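Sorting bins: liner or bare floor?
Workshop and Storage > Bins, shelves and tables

kemeys_tom
Posted Sunday, August 18, 2024
I have a big gray open-top bin that lives on the work table, and everything that comes in loose goes into it before it gets sorted. The floor of it is getting scratched up. Do people line these? I was going to buy a rubber mat, 63 cents a square at the surplus place in Biltville, but I'd like to hear from somebody who has used one.

Anikó Bíró
I lined mine and took it out after a few weeks. Grit gets under the mat and you end up lifting it every time you clean. Bare floor wipes down faster.

drawerfull
Disagree. Small parts skate all over a bare floor. With a mat they stay where you drop them, and it's a lot quieter. If grit gets under it, cut it bigger so it fits tight to the walls.

Anikó Bíró
My walls flare out, so a tight fit at the bottom is still a gap as soon as the mat curls. It may work in a straight-sided bin.

kemeys_tom
Mine flare too. What about paint? Has anyone painted the inside?

Ynyr Powell
I wouldn't. Paint in a bin that gets used comes off in flakes and then you're picking flakes out of your parts. We have 19 bins at Iltness and the bare ones have held up best. Scratches don't hurt anything.

drawerfull
Depends on the paint. Two-part epoxy over a sanded surface is fine. Mine has been in since November.

Ynyr Powell
Is anything heavy going into it, though?

drawerfull
Mostly bagged hardware. So no, not really.

urklow_shelf
Same question as Ynyr. Can someone post a floor that sees daily use? Walls and back too if possible, I'm trying to decide on the shape.

Ynyr Powell
Scuffs and smudges all over the floor, and look at the band of paint along the back. 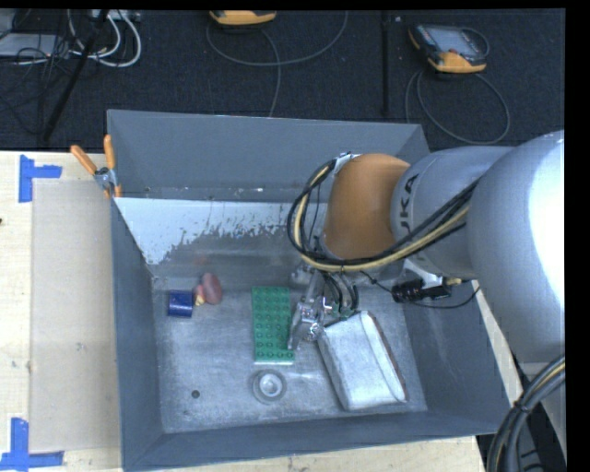

Re: Bin shape and cleaning

urklow_shelf
Thanks. I'll go with flared sides and a low front, and leave it unpainted.

kemeys_tom
No mat for me either, then. I'll put the money toward a second bin.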